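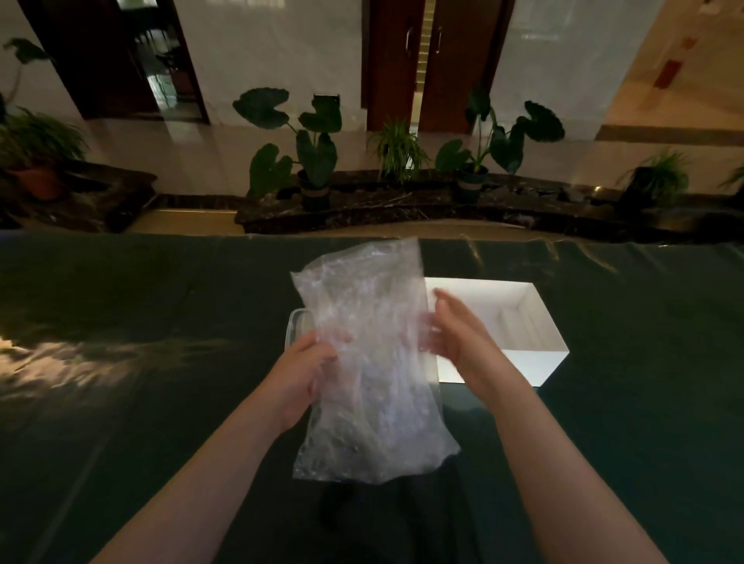 By the Flodside Packing Pages | Posted 14 January 2024 | Filed under: Gallery, Packing

Search this site Enter keyword Go

Clear bags, white boxes and a green table

This gallery page is part of our January series on packing small things for storage and for the mail. The bag is clear plastic, the box is plain white cardboard, and the table has a smooth dark green top. Notes on the materials and the method follow the captions.

Picture notes

Both hands on the bag, one at the lower left and one spread along the right side. Clear plastic wrinkles as soon as it is handled, and the folds catch the light.

The white box sits open to the right with its flaps visible. A raised partition runs along the far end inside.

The plants behind the table are in a curved planter border made of dark speckled stone. Several readers of the earlier pages wrote in about plants, so for them: there are elephant ears with the big heart-shaped leaves, and a spider plant between two of them.

About the bags

We use clear bags for nearly everything at Flodside. You can find what you want without opening five of them first. The thin ones crumple and hold that shape for a while. If you want them flat again, lay them under a book overnight.

A bag that is too big for the item is easier to deal with than one that is too small. Fold the extra plastic underneath and let the weight of the item hold it down. Press the air out with the flat of your hand before you close it. We stopped using tape on bags last winter — it tears the plastic when you take it off, and then the bag is trash. A loose fold is enough if the bag is going into a box anyway.

About the boxes

White boxes show dirt, so keep them on a clean surface and wipe the table first. The ones we order from Serkitz come flat in packs of 20. Folding a full pack takes 15 minutes once you know the order of the flaps, and longer the first time.

If your box has a partition, decide what goes behind it before you fill the rest. Small parts, spare lids and folded instructions all do well there. Heavy pieces belong in the main space.

We write on the short side of the box in pencil. Marker looks better on the shelf but you can't change it later, and boxes get used again. Ours usually last four trips before the corners go soft.

About the table

A smooth top is best for this work. Plastic slides on it and small parts don't get caught in a weave. A dark color helps too, although clear plastic can still disappear on it when the light is low. Leave one side of the table free for what is finished.

The next gallery covers jars and lids.

Recent galleries
Drawer dividers from Lorente, before and after
Wrapping glasses in plain paper
The Zusmont shelf, loaded and labeled
9 ways to fold a flap

Comments (4)

plainbrown: Pencil on the short side is a good idea. I have been crossing out marker for years and my boxes look terrible.

tidyshelf2: Do the Serkitz boxes come in a deeper size? Mine are too shallow for jars.

Flodside: There is a deeper one, but it has no partition.

greenporch: I came for the boxes and stayed for the elephant ears. Mine never get leaves that big indoors.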